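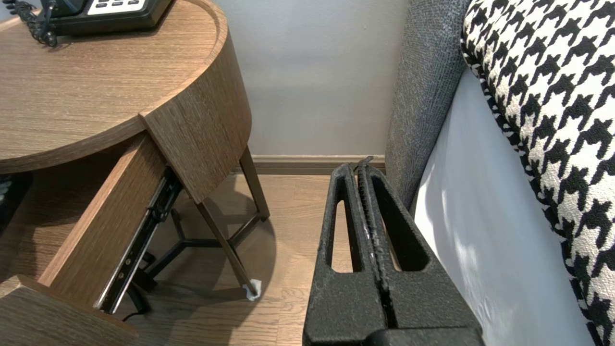 Short thread on veneer, mostly for people who buy used casework and then wonder why the edges lift in November.

Veneer is a thin slice of wood glued to something else. The something else is called the core or substrate. Almost every veneer failure I see is a core problem or a glue problem. The face gets blamed for it.

Wood moves across the grain and hardly at all along it. A solid top gets wider and narrower over the year as the air in the room changes. A veneered panel on a stable core moves very little, but the face still wants to, and the glue line has to hold it.

Curves are harder. On a flat panel the press does the work. On a curved apron the veneer is bent and held against a form until the glue sets, and any stored tension stays in the part afterward.

Grain direction matters a lot on a bend. Run the grain parallel to the axis of the curve and the sheet rolls easily but can split along the grain if you handle it badly. Run it around the curve and the sheet is stiffer and fights you the whole way. Designers like the second one because the lines carry around the piece.

Two-sided rule: whatever you put on the front, put something on the back. A panel with veneer on one face only will cup. The backer can be ugly. It does need to be close in thickness to the face.

Glue, briefly. Yellow wood glue creeps a little under constant load. Fine on flats, not my choice on tight curves. Urea resin sets hard and stays put. Hide glue is reversible with heat and moisture, good for repair and bad next to a radiator.

Test for lifting: tap with a fingernail and listen. Sound veneer gives a short, solid click. A loose spot sounds papery. Mark the edges of the loose area with painter's tape before you do anything else, or you will lose track of it.

If the old glue is hide glue, try a warm iron over a damp cloth first. Low setting, a few seconds at a time, then a flat block and a clamp overnight. If it is resin, heat won't do anything useful and you need to get new glue under there.

For getting glue in: slit along the grain with a fresh blade, work glue in with a thin palette knife, wipe, wax paper, block, clamp. Leave it 12 hours even if the bottle says 2.

On a curved part a flat block will crush the high point. Use a sandbag, or cut a caul to the radius and line it with cork. I keep 8 cauls from old jobs and one of them is usually close enough.

Sanding. Factory veneer is thin and the edges are thinner. I stop at hand sanding with the grain and don't take a machine anywhere near a rounded rim. Once you see the core you are doing a color match, and a color match on a rim never disappears completely.

Price check for anyone asking: the last round nightstand I re-glued was a Dendex piece, curved front, one loose seam. I charged 130 and most of that was time spent making the caul.

Next thread is drawer runners on curved cases. Probably after the Etlow job ships.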